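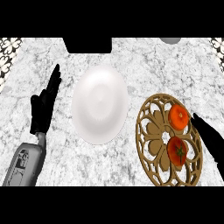 Über uns: Wie wir bei Dranari forschen

Wir sind eine kleine Gruppe und arbeiten an zweiarmigen Robotern für die Küche. Seidu Opoku leitet die Simulation, Raluca Văduva das Lernverfahren Rinlow.

Zwei Tomaten, ein leerer Teller, zwei schwarze Hände: Mit solchen Aufgaben trainieren wir zuerst am Rechner. Für eine neue Aufgabe braucht Rinlow 40 Vorführungen, früher waren es 100. Die Ergebnisse veröffentlichen wir im Oktober.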